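Handover rules, second go

9th October. Quick one, been flat out. Finally typed up our rules for robots passing things to people, the old sheet was 23 lines long and no one read past the first few. Vasilis Kadrić wanted it on one page. Fair.

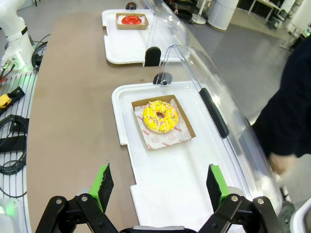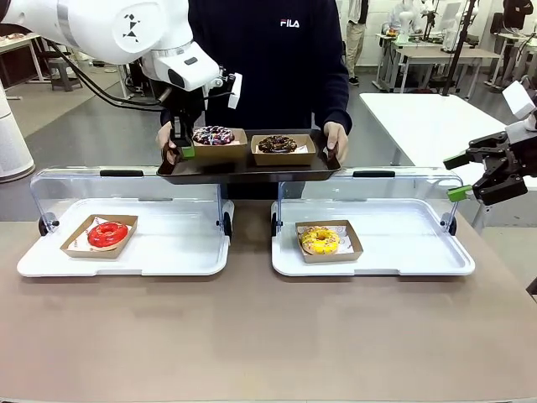 Biggest change is who lets go first. Person has both hands on, THEN the gripper opens — never on a timer. We used to have a timer in the Proton notes and I've hated it since July. Second rule, clear lids. Anything see-through gets treated as solid for planning, open or shut. A flipped-up cover like the ones on the donut trays is easy for a depth sensor to miss, and it stands right where an arm wants to swing through. So lids get marked in the layout by hand, both positions. Tedious but do it.

Also:
Idle arm stays open and still while the other one is in a handover. No sneaking in a head start.
Slow speed whenever a hand is inside the line. Mine's set at 16 percent, Basden has theirs lower.
Food goes in its own paper or box, fingers touch the tray only. Grip pads get wiped befor every session.

Still arguing over whether the stop button needs a second person. I say yes. More when Jurić send thier comments back.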